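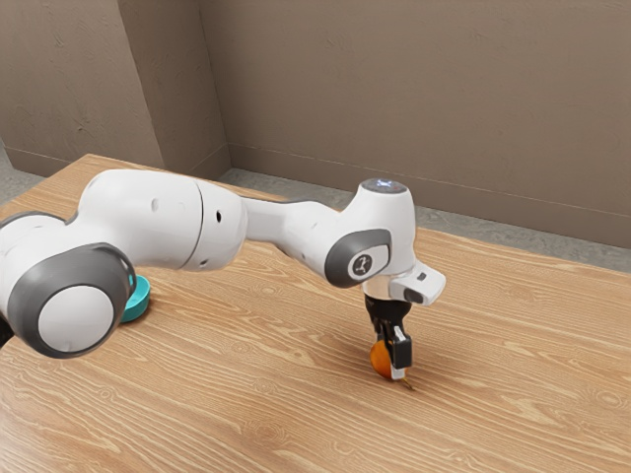

Última modificación: agosto, 17:40

Preguntas frecuentes – recogida de demostraciones en simulación (proyecto Drasia)

¿Qué es un episodio?
Una demostración completa, desde que pulsas grabar hasta que el brazo suelta y se retira. Un episodio, un archivo. Nada de encadenar dos intentos.

¿Qué tarea toca ahora?
Coger el objeto naranja y dejarlo en el turquesa. Mesa de madera, pinza negra de dos dedos. La tarea Torel (apilar) sigue cerrada, no grabéis nada ahí.

¿Cuántos hacen falta?
209 válidos. Llevamos 176 en el servidor, el resto está por grabar o por revisar.

¿Cuánto puede durar cada uno?
Hasta 79 segundos. Si te pasas, el grabador corta y el episodio va a la carpeta de descartes. Sin aviso, lo sé – está apuntado.

Se me ha caído el objeto a mitad. ¿Lo borro?
No. Si lo recuperas en el mismo intento, vale y lleva la etiqueta "recuperado". Si no, "fallo" y a otro. Los fallos tambien se guardan, pero aparte.

¿Puedo empujar el objeto con los dedos para colocarlo mejor?
No. Bajar en vertical, cerrar, subir. Los empujones nos estropearon la primera tanda entera.

¿Tengo que mover yo los objetos entre episodios?
No, Nornix los recoloca al reiniciar la escena. Si el objetivo aparece tapado por el brazo, graba igual. Queremos también esas vistas.

¿Y si la pinza atraviesa la mesa o el objeto?
Error de colisión. Para, etiqueta "física", reinicia el simulador entero (no solo la escena).

¿Por qué mi episodio sale rechazado si lo hice bien?
Casi siempre por una de estas:
– más de 2 segundos quieto al principio
– pinza cerrada antes de empezar
– falta la instrucción en texto

¿Cómo escribo la instrucción?
Corta y con tus palabras. "Pon lo naranja en lo turquesa" sirve. No copieis siempre la misma, el modelo acaba ignorándola.

¿Mando o teclado?
Mando. Con teclado salen trayectorias a escalones y Ryu, el filtro de suavizado, no las arregla.

¿Cuándo se entrena?
Al cerrar la tanda. Hasta entonces no hay resultados que enseñar.

¿A quién escribo?
Alfredo Magbanua, canal de la tanda. Poned el número de episodio, porfavor.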